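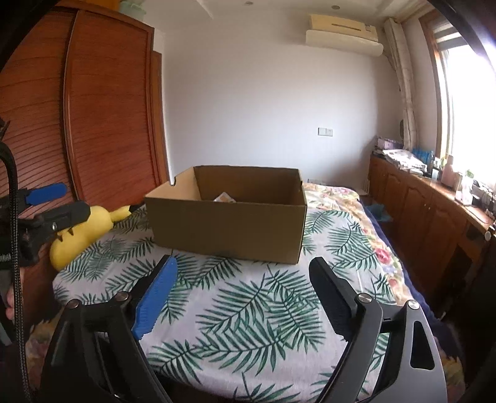
开放日上手了手持夹爪,想在自己这边办一场,有些细节想请教

发布于 15/09/2019 提问人:北窗晒谷

上个月参加了 Zilluler 的开放日。他们没有放在展厅里办,带我们进的是一套住人的房子,在卧室床上铺块布,放一个敞口纸箱,让参观的人两手各握一只夹爪,把零食一包一包收进箱子里。旁边有人讲数据怎么录、后面怎么给机械臂用。讲解那段比较简单,大部分时间是大家轮流上手,每人 15 分钟。

我在 Llorente 做行政和对外接待,公司打算明年 7 月也办一次开放日,领导看了我发的总结,让我照着设一个类似的体验点。设备可以租,跟我们有合作的 Toltwood 那边愿意借两只夹爪,也派一个人过来。剩下场地、物品、流程归我。

我自己上手的时候有几件事没弄明白,当时后面还排着人,没好意思多问:

一、真空包装的东西特别难夹。小袋的、鼓起来的零食很顺,捏住一个角就能提。但是真空袋装的卤味,袋面又滑又硬,我夹起来走到半路就往下转。讲解的人说“换个位置夹”,我换了几次也没找到合适的位置。

二、纸箱会跑。夹爪往下压的时候碰到箱沿,整个箱子跟着移,下面的布也跟着皱。现场的人就用手把布拉平,接着做。正式录数据的时候也这样吗?

三、布到底要不要铺。床上本来有花被子,又铺了一层带叶子图案的布。我以为做这种演示应该用纯色的底,看得清楚。我们准备场地的时候应该买纯色的还是随便?

四、一天能接待多少人。他们那次的签到表上是 555 人,分散在好几个点,我不知道单个点是多少。

我没有技术背景,回答请尽量说得直白一点。预算不多,能用家里现成的东西最好。

补充:有人私信问地点,是他们租的民居,不对外长期开放,下一次什么时候我也不清楚。

—— 回答 ——

回答一 Rosalía Vidal(已被提问者采纳)

我在 Niltia 带过两年采集现场,也帮着办过几次参观日,按你的顺序说。

真空袋。你夹的多半是袋子中间最鼓的那一块。两个指头一合,里面的东西是硬的,接触面只有很小一点,袋子又光滑,当然会转。有两个办法。一个是夹封口那条边,那里只有两层膜,指垫上的细纹能咬住,提起来袋子会垂着,走慢一些就行。另一个是顺着里面那块肉的长边去夹,让指头和它平行,别横着切过去。鸡爪、鸭爪这类形状不规则的,我一般让新手先用第一个办法。

夹的力度也要提一句。第一次拿夹爪的人都喜欢捏到底,手很快就酸,袋子反而容易从指尖挤出去。捏到袋子不动了就停。参观的人不会听你讲这么多,你就让他们先夹三次软包装,再换真空的,手上自己就有数了。

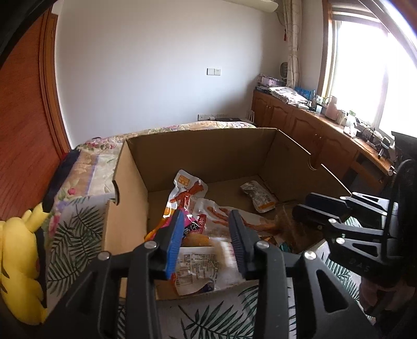

另外指头合拢之前,先把两个指头伸到袋子两侧够深的地方。很多人是从上面“啄”,指尖刚碰到就合,那一下能夹起来,一转方向就掉。箱子里东西多起来以后更明显,袋子互相压着,得先用一个指头把上面那包拨开一点再下去。

纸箱。正式录的时候箱子会动,一般不固定,动了就动了,后面训练的时候反而希望见过各种位置。录到一半用手去拉布不太好,画面里会多一只和任务没有关系的手在动作,我们那时候碰到这种要么停下重来,要么把那段标出来。你办参观用不着这么严格。如果嫌箱子跑得烦,在箱底放一张防滑垫,剪成比箱底小一圈的,从上面看不到。别用胶带粘在布上,撕的时候布会起毛,我们赔过房东一条床单。

两只夹爪的好处是可以一只扶箱、一只放东西。你可以让参观的人左手的夹爪轻轻靠住箱壁,右手干活,跑箱的问题能少一大半。靠住就可以,不要夹着纸板使劲拽,普通快递箱的开口处拽几次就软了。多备几个同样大小的箱子。

布。纯色花色都可以。花的底子对人看有点乱,对后面的模型来说是正常的家里环境。如果你们开放日当天录下来的东西真的要拿去用,问一下 Toltwood 那边对底布有没有要求。如果只是体验,用现成的。只有一条,别用反光的桌布,透明袋放上去,旁边观看的人什么都看不清。

铺第二层布主要是为了好收拾。零食袋有时候会破,卤汁漏到被子上很麻烦。

人数。单个点,一个人 15 分钟,中间整理箱子、换人、擦手柄,实际是一小时三个人左右,这个数不要往上算。我们有一次按一小时四个人排,到下午拖了很久,最后几位是站着等完的。你要是想多接待,把每人时间缩短,或者加一个点,不要压缩换人的时间。

最后一条你没有问,线。夹爪上那根线很容易绕到手腕上,左右手一交叉就缠住了。每换一个人都把线理顺一次,从手柄后面走,不要从前面搭过来。

回答二 用户 pingtai_laozhou

楼上说的差不多了,我补充物品。

零食按包装分着买:小包的独立袋、真空袋、亮面的铝膜袋、带硬壳的,各买一些。我们那次一共花了 734 元,买多了,剩下的分给了帮忙的人。保质期看一下,天气热的时候卤味不要在窗边晒一天。你们 7 月办,这点比较要紧。

同一包东西被夹很多次以后,封口那条边会皱得不成样子,越来越好夹,后面来的人会觉得很简单。中午换一批新的。

窗户。白天窗户那边很亮,如果参观的人正对着窗站,看箱子里面是黑的。床的位置动不了的话把百叶或者帘子放下来一半。箱子深的话,里面本来就暗,尽量用浅一点的。

还有站位。排队的人不要站在操作的人背后,会忍不住指挥,操作的人一回头就碰到箱子。让他们站床尾或者侧面。

回答三 匿名用户

不用搞这么复杂,直接在箱底倒点水让布粘住就不跑了。我觉得夹不住就是夹爪不行,换吸盘的,什么都能吸。开放日主要还是看机器人自己动,人拿着夹爪有什么好看的。

—— 提问者追加 ——

谢谢各位。我昨天在家用两把厨房夹子练了一下,夹封口那条边确实好很多,横着夹还是转。当然厨房夹子没有那种细纹,不能完全比。

和 Toltwood 的人通了电话,他们说体验点的数据不会拿去用,底布随意。那就从家里带。防滑垫已经下单,35 元一卷,够剪好几张。

人数我按一小时三个人报上去了,领导觉得少,正在谈要不要加第二个点。如果加的话还要再借两只夹爪,这件事没有定。

关于第三位的建议,纸箱底下倒水我就不试了。吸盘的我问了一句,对方说皱的小袋子漏气,吸不稳,平整的大盒子可以。

再问一个小问题:小孩能不能上手?开放日会有同事带孩子来。

Rosalía Vidal 回复:
可以,看手的大小。手柄是按成年人做的,小孩一只手握不住,让他两只手握一只,另一只放下。时间缩短,给软包装的就行。家长站旁边,指头合拢的地方不要让孩子伸手去摸。

pingtai_laozhou 回复:
孩子来的话零食要多买,夹着夹着就拆开吃了。

—— 评论 ——

灰瓦:上次去的也是这一场,我夹掉了好几次,讲解的小伙子脾气挺好。箱子跑的问题我也遇到了,当时以为是自己手重。

mumu_0:请问夹爪租一天多少钱?
 北窗晒谷 回复 mumu_0:我们是合作方借的,没有走租赁,价格不清楚,你直接问厂家吧。

三号线末班:回答一里说的“啄”太形象了,我就是这么夹的。想问一下左撇子要不要反过来,左手放东西、右手扶箱?
 Rosalía Vidal 回复 三号线末班:按习惯来,两只都一样用。提前跟带你的人说一声就可以。

谷雨前后:窗户那条补充一下,下午西晒的房间上午办比较好。我们那次下午几乎看不见箱底,最后开了灯,袋子又反光,只好把箱子转了个方向。

阿坤:回答三是来搞笑的吧
 匿名用户 回复 阿坤:我说的是以前搬货的经验,箱子潮一点确实不滑。
 pingtai_laozhou 回复 匿名用户:也会烂。

青团:收藏了。我们学校社团十月想做一个差不多的,没有夹爪,打算先用长柄夹子代替,等借到设备再换。不知道这样来的人会不会觉得没有意思。

联系站务 | 投诉与建议 | 本页内容由用户发布,版权归原作者所有,转载请先联系作者 | 返回顶部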